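Category: Rack Hardware / Set-Up Guides
Last updated: 20 Jul 2022

Section 4. Opening the Chassis and Checking the Carrier Plate

This section applies to the Comov Jitus server chassis, in both the short and long rail versions. The work is to be carried out by trained staff only. Read the whole section before starting.

4.1 Before You Begin

1. Shut down the operating system and wait for the front power light to go out.
2. Disconnect all power cords. Wait 30 seconds before touching any part inside the chassis.
3. Label each network cable and unplug it.
4. Slide the chassis out and place it on a flat, stable bench. Two persons are required for the long rail version.
5. Put on a grounded wrist strap and clip it to bare metal.

CAUTION: Internal parts may remain hot after shutdown. Do not lift the chassis by the carrier plate, the blue release handle or any connector.

4.2 Checking the Carrier Plate

1. Remove the top cover and set it aside with its screws in a tray.
2. Locate the dark gray plastic carrier plate. The bracket with the blue release handle lies across the upper part of the plate, and the socketed chip sits below it.
3. Check that the bracket is seated flat along its full length. A raised end means that the bracket was not fully closed at the last service.
4. Check the smaller blue latch at the opposite end from the handle. It should rest level with the bracket.
5. Look over the surface of the plate for cracks, especially at the corners.

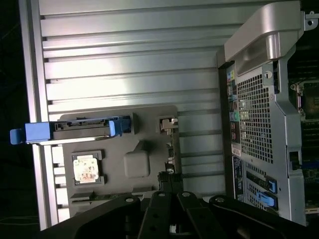 6. If the bracket must be reseated, open the blue handle slowly until resistance is felt, then stop. Lift the bracket straight up - do not twist it.
7. Lower the bracket back into position and close the handle with light, even pressure. The latch clicks once when closed.
8. Leave the chip in its socket. Replacement of the chip is covered in Section 7 and requires the Gilmartin service kit.

NOTE: Dust on the plate may be removed with a dry, lint-free cloth. Compressed air must be held at least 12 inches away from any connector.

4.3 Closing the Chassis

1. Confirm that no tools, screws or cloths remain inside.
2. Check the square holes of the rear vent grille for dust. A blocked grille will raise the fan speed and may cause a temperature warning.
3. Refit the top cover and tighten the screws by hand.
4. Return the chassis to the rack, reconnect the labeled cables, and connect the power cords last.
5. Record the work in the Grundeven maintenance log, including the chassis serial number.

If a bracket warning appears after power-up, repeat steps 6 and 7 of Section 4.2 once. If the warning remains, remove power and contact the service desk.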